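Flistow Street Merchants Association
Minutes, November meeting
Wednesday, 6:30 pm, upstairs at Brodemwood Hall

Chair: Roland Mellor
Quorum met. Sign-in sheet is with the chair. Started late, projector cable.

1. Previous minutes
Approved with one fix, the loading zone item should read "east side" not "west side." Moved, seconded, all in favor.

2. Parking
City draft plan came back. Two-hour limit stays on the main block, side streets go to four hours. Long discussion. Restaurants want evenings free after 6, retail mostly doesn't care about evenings. Cafe on the corner wants the 15 minute spot moved closer to the crosswalk, hardware disagrees. No agreement on that one so leave it out of our letter.
Agreed to send comments on the limits only. Roland to draft, circulate before the comment window closes. If you don't reply he'll take it as a yes.

3. Holiday hours
Late opening Thursdays until 8 for the month before Christmas. 12 shops signed up so far. Form is still open. Several people asked if they can do some Thursdays and skip others. Yes, but tell us which ones so the flyer is right. Last year the flyer had two places listed that were dark by 6 and we heard about it.
Lights go up the weekend before Thanksgiving. Ladder and extension cords are in the Brodemwood basement. Key from the front desk, sign for it.
Reminder to get shelves filled and aisles clear before the first late night, boxes out back not on the sidewalk.

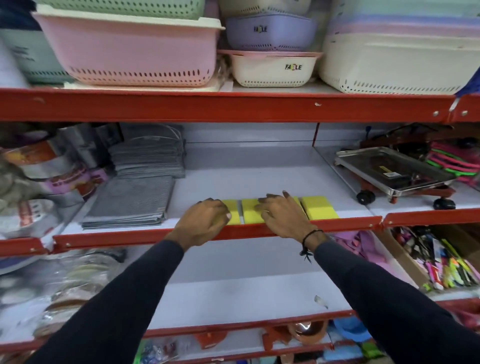 Music: same speaker set up as last year unless the hotel complains again. Volume down at 7:30.

4. Street cleaning contract
Nakpan quote is $3,214 for the season, covers sweeping twice a week plus leaf pickup. Does not cover snow. Current contractor wants more and missed two weeks in October. Question from the floor whether leaf pickup includes the alley behind the bank. Not clear from the quote. Roland to call and ask.
Motion to accept Nakpan provided the alley is included. Seconded. Passed, one abstention.

5. Money
Balance in checking $826 after the banner invoice. Dues still coming in. Some 58 members on the list, not all current. Second notice goes out with the holiday flyer to save on stamps.
Cleaning contract gets paid in three parts, first part due on signing, so dues realy do need to come in. Checks to the PO box please, don't slide them under the hall door.

6. Shop Local page
Web page is out of date, still shows the shoe repair. Everybody to send a current paragraph, hours, and one or two pictures from inside the store. Phone pictures are OK. Havinia hosting renews in January, same price. 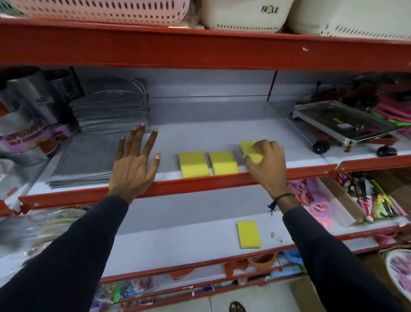
Housewares, yellow sponges on the middle shelf.

Paragraphs should be 60 words or less. If we get nothing from you we use whats on the page now.

7. Other business
Bike rack outside the pharmacy is bent again. City has a ticket open.
Trash cans by the bus stop overflow on weekends, ask for a Sunday pickup in the parking letter? No, separate letter. Roland.
Window painting for the middle school kids, shops who want a window done email by end of month. Washable paint only, school supplies it.
Question about a sidewalk sale in spring. Put on January agenda, no December meeting.

Action items
Roland: parking letter, trash letter, call Nakpan re alley
All: holiday hours form, web paragraph and pictures, dues
Anyone with a tall ladder: let Roland know, the one in the basement is short

Adjourned 7:50 pm. Chairs stacked by the back wall, leave them there for the Thursday class.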